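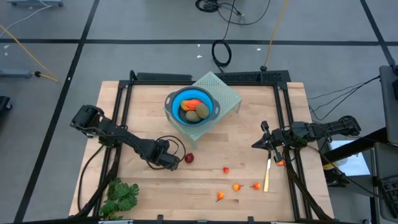 Tovum software group
Planning and perception meeting, minutes
Jan 22, 2019

Attending: control, perception, planning and tooling, plus two people from the Tevolport office on the line. Minutes taken by the tooling desk.

1. Minutes of the last meeting

Accepted with one fix. The item on gripper force limits said "raise" where it should have said "lower". The config in the repository was right all along.

2. Stitus planner

The big news! The new branch of Stitus now plans for both arms in one call, so we can finally drop the old trick of planning the left arm, freezing it, and then planning the right. Planning showed the logs and people were really happy with them. On the sorting task the two arms used to wait for each other near the middle of the table, and most of that waiting is gone. Median planning time is 38 ms on the bench computer, and the slow cases are nearly all reaches over the rim of the bowl.

There was a good long talk about those slow cases. The bowl goes into the collision world as a solid cylinder, which makes the inside of it look like a wall to the planner. Perception offered to supply a hollow shape with a floor and a rim. Control liked this a lot (it would also let us set a sensible release height), but asked that the rim be made a bit thicker than it really is until the wrist calibration is redone. Agreed.

Tevolport asked if the cables are in the collision world. They are not. Planning keeps a padded zone near each wrist and would like to leave it that way for now.

3. Perception

The segmentation model was retrained on 2000 labeled frames and the difference is lovely to see, mostly on the small peppers. The old model liked to merge two peppers lying close together into one long object, and then the grasp point came out in the gap between them. On the held-out set the merges are down to 16.

Things still going wrong:

Kiwis in the bowl. When one piece of produce overlaps another, the mask of the lower one comes back too small and the grasp is pulled toward the rim. Wrist view helps, head view does not.

Perforated stand. Depth over the holes is noisy, and the plane fit tilts by a few degrees on bad frames. The suggestion was to fit the table first and then place the stand from its known height. Everyone thought this was worth a try.

Knife. The blade gives almost no depth at all. The handle is fine, so the proposal is to detect the handle only and attach the blade as a fixed shape in the collision world.

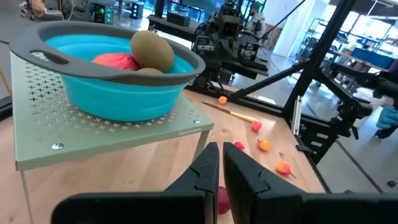 Perception would also like to start mixing the wrist view in earlier. Right now it is read only once the arm has stopped above the object, and by then the grasp is already chosen. If the wrist stream were used during the approach, the grasp could still shift a little on the way down. Planning is keen, since Stitus can now replan from a moving start. Control wants a cap on how far the target may move between updates and will write up a number for it.

4. Control

Gripper closing is smoother after the filter change. The fingers no longer chatter on small round items. Roughly 33 percent of failed grasps in the last batch were put down to timing between the arm and the gripper – the close command goes out before the arm has settled. Control has a patch that waits on measured joint speed in place of a fixed delay. It passed on the left arm. The right arm has yet to be run with it.

A question came up about the stop behavior when one arm faults. At present the other arm finishes its motion. After some back and forth it was agreed that both should stop, with the healthy arm holding position.

5. Tooling

The Jaiswal log viewer can now line up the head view, both wrist views and the joint traces on one time bar. Several people had already been using the early build and had kind words for it. Requests: a key to jump to the next failed grasp, planner calls marked on the bar, and a way to export a short clip with its traces. The first two are easy. Export needs a look at the storage format first.

Tevolport reported that the viewer is slow to open long sessions over their link. Tooling will try loading the joint traces first and the video after.

6. Actions

Perception: hollow bowl shape with padded rim; stand placed from table plane; handle-only knife detector.
Planning: merge the two-arm branch once the bowl shape is in; rerun the slow cases.
Control: timing patch on the right arm; limit for target shifts during approach; both-arm stop.
Tooling: jump key and planner marks in the viewer; trace-first loading.
Control and perception together: redo the wrist calibration.

7. Other business

The move to the new message format stays planned for May. Anyone with scripts that read the old format should add them to the list on the group page.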